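Saturday, late, tea going cold beside me

What a good day! I meant to spend the morning on the garden and the afternoon on the rules for Trarnudska, and instead I did the rules all day, in my slippers, and the garden can wait for better weather.

I should write down where we've got to while it's fresh. The old house rules for the simulated room were a page and a half that had grown like ivy. Half of them were about file naming. One said "be sensible with the arms", and I think I wrote that one myself. When Cosimo Ferri asked me in September how we decide whether a practice run counts as a good one, I gave him a long answer and then a different long answer, and he very kindly wrote both down and showed them to me side by side. So, a new set. Plain words, short enough to print on one sheet, and every rule something you can check by looking at the run.

The first one I'm really pleased with. Before anything moves, both grippers are open, fingers up, and in view of the head camera. It sounds like nothing. But so many of our muddles started with one hand already half closed, or tucked down by the body, and then the run is already different from its neighbours before the task has begun. I had the living room up on the big screen while I was writing it, the small white table straight ahead with the lamp and the bowl on it, a hand on either side, and I thought yes, exactly like that, that's the rule. 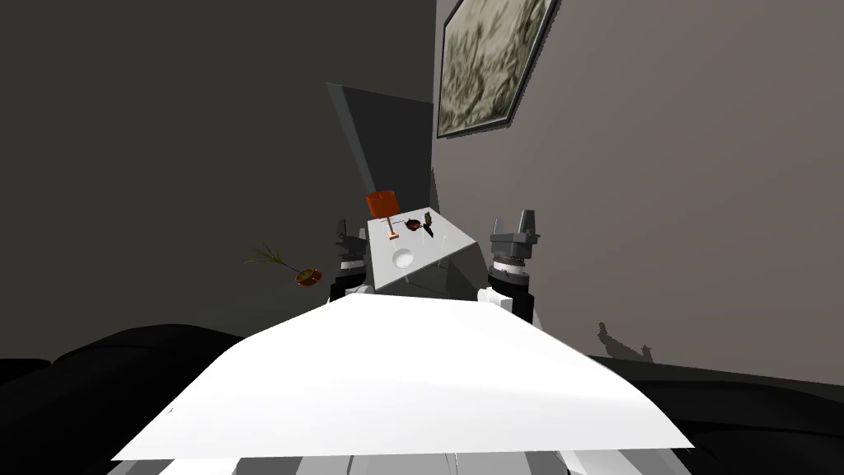
The second rule is the one we argued over at Skanutis last week, and I've now settled it to my own satisfaction at least. Check the room before you check the robot. Every object in the scene gets looked at once, at rest, and has to be sitting on something. Plants, pots, cushions, all of it. If a thing is hanging in the air or tipped over, the run is marked "room fault" and it doesn't go in with the others, however lovely the grasp was. Tiziana Ferraro wanted to allow faults that are well away from the task, and I do see her point. A plant over by the wall is no trouble to an arm reaching for a bowl. But who decides what's well away? I've seen a perfectly innocent corner become the middle of the job the moment somebody wrote a new task for the same room. Mark it, keep it in its own folder, go back and mend the room. Nothing's thrown out. I was quite fierce about this in the draft and then went back and made it gentler after lunch.

Third, keep-clear distances. I had been dreading this one, and it was the most fun of the lot! The draft from Caruso gave a single figure for everything, walls and tables and lamps alike, and it made no sense to me that a sofa should be treated as politely as a teapot. So I've split it in 2. Soft and heavy things get the smaller distance. Anything that could be knocked over gets the larger one, and the larger one is measured from the widest part of the thing, so a lamp is measured from its shade and never from its base. I spent a happy hour with a real lamp and a ruler in the hall, reaching past it with a wooden spoon held out like a gripper. I knocked it twice. The shade is always nearer than you think when you're looking at the foot.

Fourth, one arm moves at a time unless the task says otherwise. I know it's slow. I know people who drive these things well find it maddening. But the sheet is for everyone, including whoever starts next month and has never had two arms to look after, and you can always write "both arms" at the top of a task that needs them. The default should be the calm one.

Fifth, speed near furniture. I've put it in words and left the number to the annex, as the number will change and the words won't. "Slow enough that you could change your mind." Cosimo says a standard shouldn't sound like somebody's aunt. I've left it in for now.

Then a long stretch on the wrist view, and this is where I got properly stuck. The head view is friendly, you see a table and you know where you are. From the wrist you mostly see the gripper's own back and the two fingers, and past them whatever plain surface happens to be there. A big flat grey could be a wall or a tabletop and I can't always tell which! So what should a checker be asked to confirm from it? I tried "the target is visible between the fingers" and that's no good, since for much of a run there isn't a target there and nothing is wrong. I tried "nothing touches the housing", which you can't judge from that angle either. In the end I went for the smallest claim I could defend. From the wrist view, confirm that the gap between the fingers is empty until the grasp is called for. Everything else is to be confirmed from the head view, or from the log, and the checker writes down which. 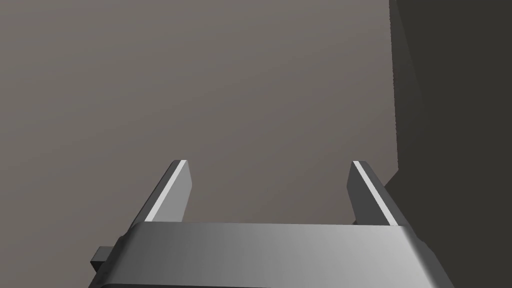

Tiziana thinks this is still asking too much of the person checking. She rang at four and said that an empty gap tells you the hand is holding nothing and tells you nothing else, and that a tired checker will tick the box and feel they have checked the whole arm. She'd like a second line directly under it, saying in so many words that an empty gap is no proof the way is clear, and she'd like it in the same size of type. I'd had it as a footnote. She said footnotes are where rules go to retire, and then that she had a cake in the oven and would send the rest by message.

She's right, and I've moved it up. I'd been so taken with how neat the rule was that I hadn't thought about how it would be read at the end of a long afternoon. It now says: "Gap empty before grasp. This does not show that the arm is clear of the room. Check that separately." Three lines for one tick box, and I don't mind a bit.

Her messages came through after supper, a whole string of them. She wants a named person for each check - initials will do - and she wants the room check done by someone other than whoever built the room. I'd never have put that in, and it's so obviously good. I build most of our rooms. I look at my own table and see the table I meant to make.

We still don't agree on the sample. She says check every run until the sheet has proved itself. I say take 100 runs, look at 12 of them closely with two people working apart, and see whether the two people agree. If they don't, the trouble is in the wording and I want to know that before we spend a month ticking. We've left it for the Videro call, where I expect to lose, and I've drafted it both ways.

Things to do, before I forget:

Ask Cosimo for the old fault notes, the ones on paper.

Write the annex. Speeds, distances, nothing else. If it goes over a page I've done it wrong.

Find a better word than "calm" for rule four. "Single-arm default" is accurate and I dislike it.

Decide whether a room fault found halfway through checking means going back to look at the other runs from the same room. I think it must. It'll be tedious, and I think it must all the same.

Put the lamp back in the hall properly, the plug is out.

The sheet stands at nearly a full side of paper now, with a wide margin for people to scribble in. I read it aloud once, standing up, to hear where I ran out of breath, and the only place was the bit about measuring from the widest part. I'll cut that sentence in half tomorrow morning, after the beans are tied up.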